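Umthorpe Bread Notes, 6th March

Item 3: Knotted rolls and plaited loaves in the same basket

Several readers asked about combining small knotted rolls with a plaited loaf for table service. The two shapes have different proportions of crust to crumb, and they lose moisture at different rates once they leave the oven. The notes below cover dough weight, cooling and the order of placing.

All weights assume the standard enriched dough from the Gonora sheet: strong flour, whole milk, egg, butter, 12 grams of salt per kilogram of flour. The plaited loaf is scaled at 600 grams before shaping and divided into equal strands. The knotted rolls are scaled at 54 grams each. A roll heavier than that tends to open at the top during the final proof, and the knot reads as a plain bun after baking.

Glaze both shapes with the same egg wash, thinned with a little milk. Apply it twice, once after shaping and once just before the oven. The creases should be left alone. Wash that pools in a crease sets hard and glues the strands together, and the pale lines between them disappear.

The loaf goes into the basket first, on a diagonal and against one side. The rolls follow singly.

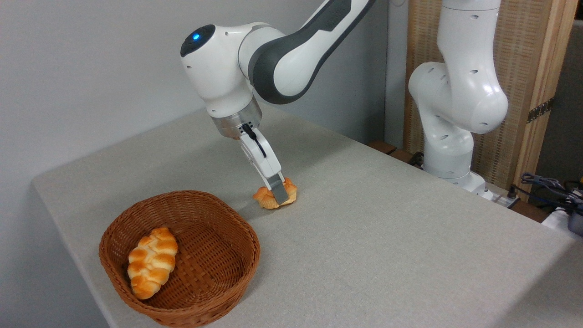
Basket size and lining

A shallow basket with a thick rolled rim suits this arrangement. Low sides let the plait show from a seated position and leave room for a hand to reach in. Deep baskets hold steam if the bread is at all warm, and the underside of the loaf softens first.

Measure the inside floor and disregard the rim. Trudy Trevaskis tested the Lurketti shallow oval with one 600 gram loaf and found that the loaf had to sit to the left or right of center before the rolls would fit in a single layer. Stacking is possible but marks the glaze. If a cloth is used, fold it flat and keep the edges below the rim. Terry cloth sheds lint onto egg wash and should be avoided; plain cotton or linen is fine.

Wicker should be brushed out dry after each use. Crumbs lodge where the strands cross, and a wet cloth moves them further in. Once a month, take the basket outside, turn it over and tap the base — a wooden spoon handle is sufficient. 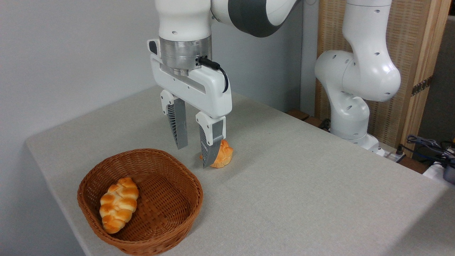 Cooling times remain the most common source of trouble. Kane Ellery's log for the Boström deck oven has the rolls ready for the basket well ahead of the loaf, which holds heat along its center where the strands overlap. With a loaf set along the left side of the basket and the rest of the woven floor still clear, there is no need to hurry the rolls in; leave them on a rack until the loaf has cooled through. A roll that has to wait on a bare tabletop should be moved before its base sweats. Pick rolls up by the sides of the knot, with light pressure, and set them down with the glazed side up.

The full log is filed as sheet 1587 in the Umthorpe binder. Corrections to the dough weights will be printed in the May issue, along with the seeded version of the plait.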